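About Wasside

Wasside is a small testing outfit. Firms that are thinking of buying a robot ask us to look at it first, and we tell them what we think. We take no money from the people who make the machines. Over 70 reports have gone out so far, and most of them said to wait.

We came to this work as kitchen and warehouse managers who had sat through too many sales talks.

What we do at a demonstration

Our visit to Hendell in November 2021 is a fair sample. The job on show was table cutlery and a wooden drawer, which sounds like nothing much. Shiny metal is hard on cameras, though, and a knife is thin, so we wanted to see the grip up close. 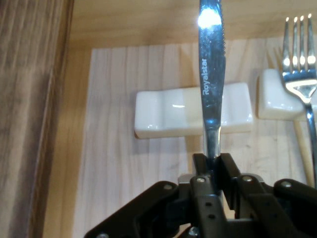 A firm hold on one knife doesn't tell a buyer a lot. We ask for the same task again with the pieces moved, and we ask who moved them. We also ask how often someone steps in to help -- a figure that tends to be missing from the brochure. The drawer gets the same questions, as the arm has to reach down inside it with a fork in its fingers.

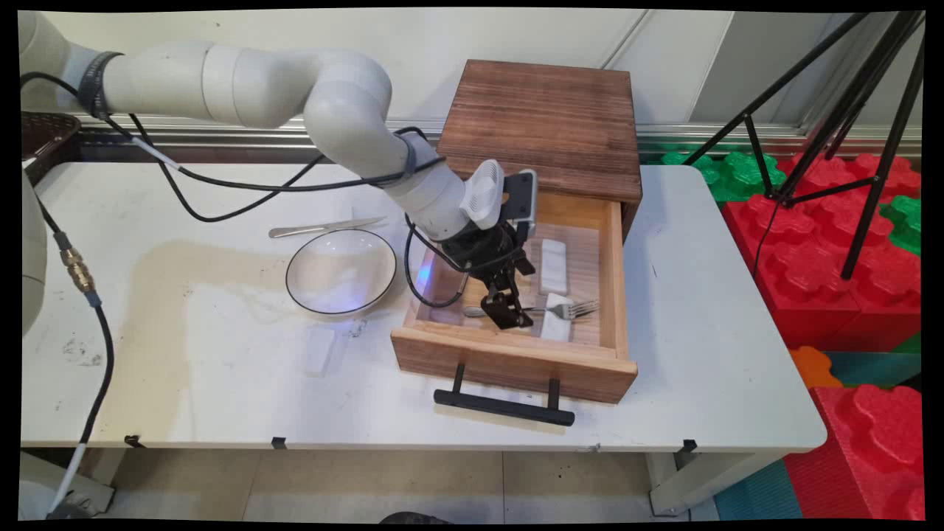 What it costs

A one-day visit with a written report is 900 dollars. A longer study, with 7 days on site, is 3000. Travel is extra. Reports go to the client only, and we don't soften them on request.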